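Plelodham Residents' Association
Minutes of the January meeting, back room of the library, 7:30 p.m.

Present: chair, secretary, members for Upper and Lower Plelodham, member for the mill houses, and residents. Apologies were received from the parks member.

1. Minutes of the last meeting

Approved with one change. Item 5 had said the drainage question was "resolved." The member for the mill houses asked that this read "discussed," as there is still standing water outside the end house whenever it rains. Agreed.

2. Proposed merger of the two bus stops on Mill Road

The chair read the letter from Brernis, the bus operator, which wants to close the stop by the chapel and have everyone use the one at the foot of the hill. The letter says this will make the service "more reliable for all passengers." The member for Upper Plelodham asked how. The letter does not say.

The letter also says that passenger surveys support the change. Several people at the meeting use the chapel stop and none had been surveyed. The secretary wrote in November to ask when the survey was done and how many people filled it in, and has had a reply thanking us for our interest.

The walk between the two stops is 260 yards by the operator's figure. A resident pointed out that this is the distance on a map and that the map is flat. In icy weather the hill is not salted until mid-morning, and the early bus leaves well before that.

One resident spoke in favor. The bus does run late, she said, and fewer stops must help a little. The chair accepted this but said a bus that leaves the depot late will still be late with one stop taken out.

Action: secretary to write again and ask for the survey itself, with the questions as they were put to people. No position to be taken until we have seen it.

3. Noticeboard outside the library

The current board leaks and the lock has rusted. Two options were on the table.

The first is a steel cabinet from Unano, quoted at $878 before delivery. Their brochure calls it "maintenance free." The member for Lower Plelodham recalled that the present one was sold to us in the same words. The guarantee covers the cabinet but leaves out the door, the hinges and the lock, and those are the parts that failed last time.

The second is to repair what we have. A new lock and a strip of sealant would cost far less. It was objected that the back panel is also soft and that we would be paying to keep a bad board going. Nobody present could say how soft, and the member who raised it had not pressed on it lately.

There was some talk of a digital screen. The chair asked who would update it. The item moved on.

Action: member for Lower Plelodham to look at the back panel in daylight and report. Unano to be asked for a price including delivery, and for the guarantee to be put in plain words.

4. Pictures for the library hallway

The library has offered us the hallway wall for old views of the village. The group looking into it favors framing the views to one pattern, in pale wood with a thin pink edge on the inside.

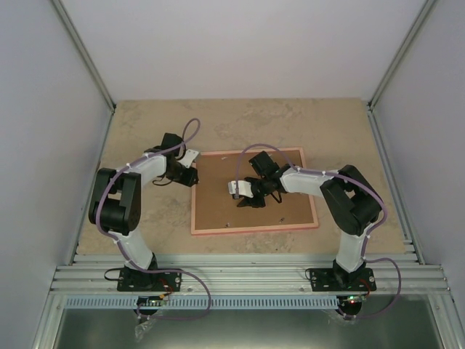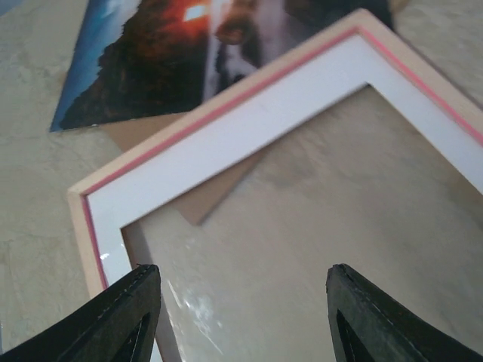 Item 4: brown board with thin salmon-pink frame (first); pale wood frame with pink inner edge (second).

The member for the mill houses did not care for the pink and asked whether it would suit brown photographs. Others thought it was quiet enough. It was agreed that no one can judge this without a photograph in it.

The group's estimate assumes that all the views will be the same size. They are not. Some are postcards and one is a large estate plan that has been rolled up for years. The chair said that until somebody measures them the estimate is a guess and should be labeled as one.

A resident asked whether the hallway gets direct sun. It does in the afternoon. Copies should go on the wall and the originals should stay in the drawer.

Action: group to bring one framed copy to the next meeting and a list of sizes. No order to be placed before then.

5. The Sjöberg footpath

The estate office has told us again that the path will be reopened "in the spring." The minutes of previous meetings show that we were told this last year too, and the year before. The secretary was asked whether the letter said which spring. It did not.

The reason given for the closure is the unsafe footbridge. A resident who walks that way said the planks look sound to her but that she is no engineer. The chair said we should not claim the bridge is safe, only ask to see the inspection report, if there is one.

Action: chair to request the report in writing and allow 30 days for an answer.

6. Spring cleanup

Gloves and bags are in hand. The leaflet claims that last year's cleanup "transformed the riverbank." It was agreed to take this line out. The same stretch had to be cleared again by summer, and the bins at the parking lot have still not been replaced.

The leaflet will go out with the corrected meeting place, the gate by the mill.

7. Other business

The hedge at the corner of Mill Road is blocking the sign again. The county has it logged as cut. Member for Upper Plelodham to send a photograph of it.

A request to start meetings earlier was put to the vote and lost by 2.

The meeting closed at 9:10 p.m. The next meeting will be in February, same room, same time.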